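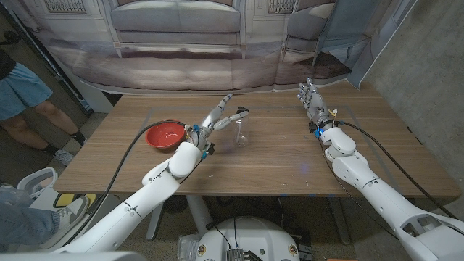

Grultent wanted to know whether the table counts as furniture or as equipment, the form having a different page for each. Furniture, was the answer from Andley, and please stop asking. So furniture it is.

TABLE AND FLOOR CHECK, HASTVILLE SITE
Date of walk-round: 7 October 2022
Previous walk-round: February
Marks used: OK / FIX / WATCH

1. Tabletop clean and free of sticky patches
OK. Wiped before I got to it, by someone who believes in lemon spray. Go easy. The last table had a finish too, once.

2. Tabletop clear of food and drink
OK. There was a mug in February. We all know about the mug. It has been spoken to.

3. Rectangle on tabletop still readable
WATCH. It's there, but you have to want to see it. If the outline matters to whoever works at this table, it should be visible to a person who walks in cold. Decide between redoing it and admitting it's decorative.

4. Glassware: chips, cracks, tops
WATCH. One small clear jar, standing upright, dark top on. Run a fingertip round the neck before each use and write it in the log. The log currently has 2 entries, both in my handwriting.

5. Bowl
OK for now. Red, deep, and sitting right beside a cable. Move one or the other. My vote is the bowl, as it has fewer opinions about where it goes.

6. Cables clear of tabletop items
FIX. See 5. The black one on the left swings out in a wide arc and goes over the table edge. An arc like that collects sleeves. Clip it at the edge and again lower down. The right-hand one also wants a clip, though it at least keeps close to its own side.

7. Cables clear of walkway
FIX. Black cable, dark gray carpet. Whoever picked that pairing has never carried a tray. Bright sleeves, please, anywhere a cable meets the floor.

8. Table legs level, feet intact
OK. Leaned on it with what the form calls "reasonable force." It didn't wobble and neither did I.

9. Carpet flat, no lifted seams
WATCH. A speckled carpet will hide crumbs, screws and broken glass equally well. Vacuum after any breakage, then vacuum again in the other direction.

10. Breakage kit within reach
FIX. Dustpan present. Brush on loan to Nørgaard. The form has no box for half a kit, so I have drawn one.

11. Load rating posted
FIX. The label in the folder says 2,000 and doesn't say 2,000 what. I have asked Grultent for the unit. Until it arrives, don't sit on the table.

Items still open from February: 7 and 10. New copy to Andley and one for the folder.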